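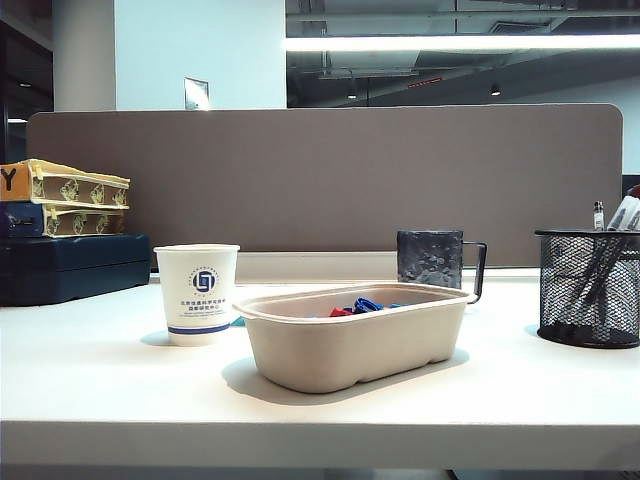 Spent the morning on the reset procedure, as yesterday's demonstrations can't be compared with each other. The start positions drifted all day and I only noticed when I played the runs back in sequence. New rule: the layout gets checked against a reference shot before each block of runs. Pulp tray in the middle, paper cup to its left, mesh pen holder over to the right, grey mug behind near the partition. The mug and the boxes at the left are not part of the task, but they stay where they are for the whole set. If the background moves between runs, the model may learn the background.

Target for the day was 30 demonstrations of the pen task by remote control. Got 20 usable. The rest were thrown out for the following reasons, in the order I wrote them down: late start of recording, pen slipped in the fingers, leader arm knocked while idle, operator (me) stopped to think halfway. The last one is the worst kind. A pause of a few seconds is copied faithfully and then the arm hangs in the air on playback. Practise the move dry, then record.

The Senberg leader arm needed its zero set again after lunch. Joint 7 was off by enough to turn the wrist visibly when the follower was enabled. I have now put the zero check at the top of the list, before power to the fingers. Control loop is steady at 1,000 Hz, so the lag I complained about last week is in the video link and not in the arm. Daniyal Usmani thinks it is the wrist camera's exposure setting. He may be right. I will fix the exposure by hand tomorrow and measure again before touching anything else.

Grip on the pen barrel is still the weak point. Held near the middle it swings. Held near the top it stays in line, but the tip is then a long way from the fingers and small wrist errors become large ones over the letters.
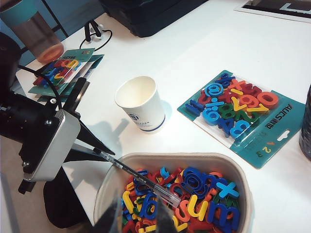
Settled on a hold a little above the middle, with the approach slowed by half for the last part of the descent. It feels too slow at the leader arm. On playback it looks normal. I should trust the playback.

Tried hand guiding as well, for comparison. The arm goes limp enough to push, and the path is smoother than anything I manage from the leader, but my forearm is in the fixed camera view for most of the run. For position data alone that would not matter. For training from video it does, so hand guiding is only good for finding sensible waypoints. Used it for that and went back to remote control.

Gramar crashed once when saving, and the run was lost. The log says the disk was busy. I had the preview window open at full size, which can't have helped. Closed it for the afternoon and had no further trouble, though one afternoon proves very little.

Labels: agreed with Daniyal that each run gets one plain sentence and no more. My earlier ones were too long and no two used the same word for the dish. It is "tray" from now on. I went back and changed the old ones, which took longer than recording them.

Plositz want the first set by the end of May. At the present rate that is possible if the zero holds and the resets stay short. Timed one reset at seven minutes, mostly spent on the letters, which I have been putting back far too carefully. The heap should vary. Tomorrow I will tip them in and leave them.

Left at half past six. Arm parked, brakes on, leader switched off.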